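# Teaching two arms to fold paper by remote control

Paper weighs nothing and resents everybody. If you've only steered Ritlow arms through block stacking, set aside an afternoon and lower your hopes a little.

## Before you start

1. Put one sheet on the front table. One. The spares live on the back table, where the grippers can't get ideas.
2. Run the cables clear of the elbows and wiggle both arms through their full reach.
3. Set the grip force to 2. The factory setting is for people who like confetti.

## The two-handed hold

Bring both grippers in low, one to the left edge and one to the right. Close the left first, count a breath, then close the right. Lift slowly with both hands moving together. If your hands disagree, the paper will take sides.

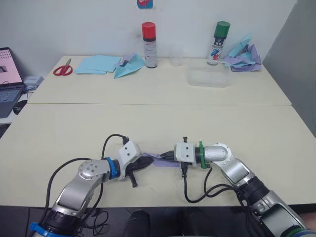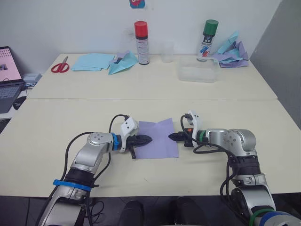
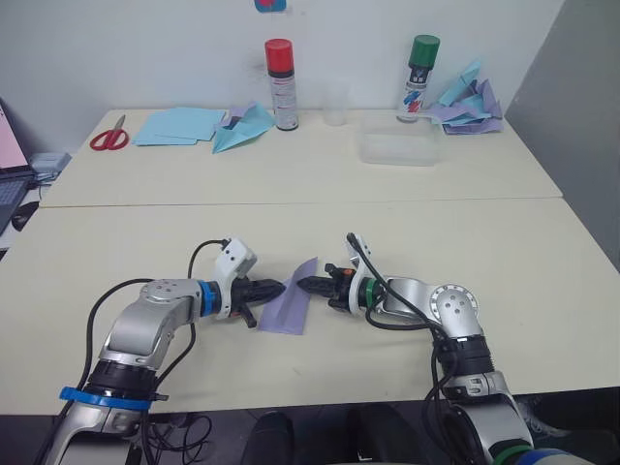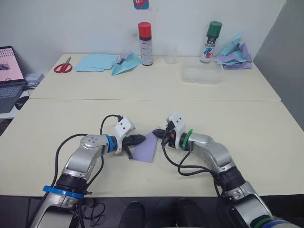
*Left and right grippers at the purple sheet, front table.*

## Recording

Start recording before you touch the controls and stop after both grippers are open and clear. Keep each take under 24 seconds. Jerome Talavera once handed in a four-minute one, most of it hesitation, and the arms learned to hesitate beautifully.

Throw out any take where you re-gripped more than once. Analyn Layug keeps hers in a folder called "character building," and you may do the same, as long as it never gets near the training set.

We had about 900 usable takes before Dramis would finish a fold unassisted. Your creases may vary.

Next page: turning the sheet over, bring snacks.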